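### 4.2 Long thin tools: the cue task

The tasks in Section 4.1 all use objects that are short compared with the gripper. A grasp error of a few millimetres then has little effect on the result. We wanted one task where this is different, and we selected miniature pool. The cue is held at one end and does its work at the other end, so a small error in the angle of the grasp becomes a large error at the tip. The ball is also small, and the robot has only one attempt before the state of the table changes.

The task has two stages. In the first stage the cue lies on the board beside the table and the arm must pick it up. In the second stage the arm brings the cue over the felt and strikes a ball. The two stages are trained as one policy, without a switch between them. In an earlier version, described in the thesis of Maksym Dmytriv, a separate script was used for the pick-up, and the learned part began only when the cue was already in the gripper. We found that this hides the most difficult part of the problem, because the script always gave nearly the same grasp.

The policy receives two views, one from a fixed camera and one from the wrist (Figure 7). Both are resized to the same resolution before they enter the encoder. The joint positions and the gripper opening are added as a short vector. We don't use force sensing in this task.

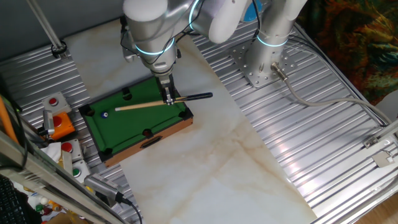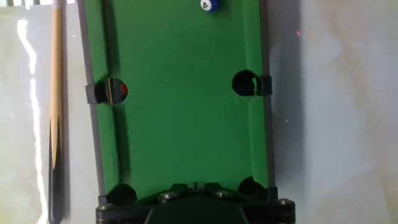 **Figure 7.** The cue task. First image: fixed camera, with the cue held across the table. Second image: wrist camera, with the cue lying on the board to the left of the table.

The two views are useful at different moments. While the cue is on the board, the wrist view gives its direction very well, and the policy can turn the gripper to match it. When the cue is in the hand, the fixed view becomes more important, as it shows the shaft and the ball together. We tested this by replacing one view with a grey picture during evaluation. Without the wrist view, most failures came in the first stage: the fingers closed beside the cue or pushed it away. Without the fixed view, the pick-up was still good, but the strike often missed the ball.

Demonstrations were collected in September by two operators with the Jidard teleoperation interface. Each operator was asked to vary the position of the ball and the place where the cue is gripped. We didn't remove demonstrations with a slow or corrected grasp — in our experience these are the ones which teach the policy to recover. We removed only those where the cue fell outside the reach of the arm.

For evaluation we ran 33 trials with start positions that were not in the training data. A trial is successful if the cue is lifted, the tip touches the ball before any other part of the cue does, and the ball leaves its place. It isn't required that the ball goes into a pocket. Under this rule the full policy succeeded in 19 trials. Of the failures, 7 were in the pick-up stage and the other ones in the strike.

The failures in the strike have a common form. The cue is gripped firmly, but it is tilted a little, and the tip passes over the ball or lands on the felt before it. A human player would notice this and correct the angle with the other hand. Our policy has only one gripper for this task, and after the grasp it can correct the tilt only with the wrist. It does so in some trials, usually too late. We tried a longer history of observations, as proposed for the Destonden benchmark, but the change in the result was too small to say that it helps.

We also observed that the reflection of the lamps on the marble-patterned board disturbs the wrist view when the gripper is high. Changing the brightness of the training pictures at random reduced this effect, though it did not remove it completely.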